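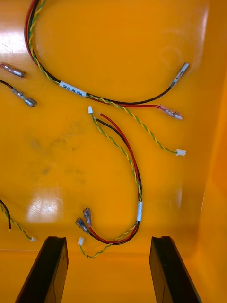 Wiring tips for robot club benches

Every spring the Girkitz club page fills up with bench advice, and most of it comes from people selling boxes. I help with the student wiring sessions at Gostness and have tried a fair bit of it. A lot of it is tosh. What follows is the part I still use.

Trays. A shallow plastic tray in a loud colour is worth having. Black wire vanishes on a dark bench and so do small connectors. Glossy ones wipe clean but throw the light back at you, and if your team is doing anything with a camera on the arm you will spend an evening chasing glare. Move the lamp before you start rewriting code. A sheet of matt paper is supposed to help as well. Ours curled up and got in the way.

Labels. Put them on the bundle well back from the connectors, and put them on before the harness leaves the bench. Handwritten tape is fine for one term. I was told printed sleeves would end all arguments, and they haven't, as two students can read the same short code in two ways. Keep a written list of what each code means inside the lid of the toolbox.

Twisting pairs. A cordless drill does it quickly. Clamp the far end, go slowly and stop sooner than you want to. I doubt it matters much on a lead the length of your hand, whatever the Wirkuditz team say, but it does keep two thin wires from wandering off.

Crimps. Tug every one. If it comes off, cut back and do it again – squeezing it a second time fools only the person who squeezed it. Insulated blade connectors want the proper tool, and pliers are a false saving. We lost 70 minutes of a practice day to one bad red lead.

Picking up wires with a gripper. Teams love this task and I remain unconvinced by most of the claims made for it. A demo with one straight lead proves very little. Try it with harnesses lying in loops near each other, then shuffle them and try again. Orest Kravchuk's rule at Geerts is 8 clean lifts in a row before anybody films one, and I'd ask for more.

Storage. Hang harnesses from pegs by the middle. Bags are where knots come from. Cable ties are all right if you like cutting things; I use strips of old hook-and-loop tape, two to a bundle.

Heat-shrink with a hairdryer: no. Three of us tried.

Last changed 3/22/21. Crimp tool settings are on the sheet by the vice.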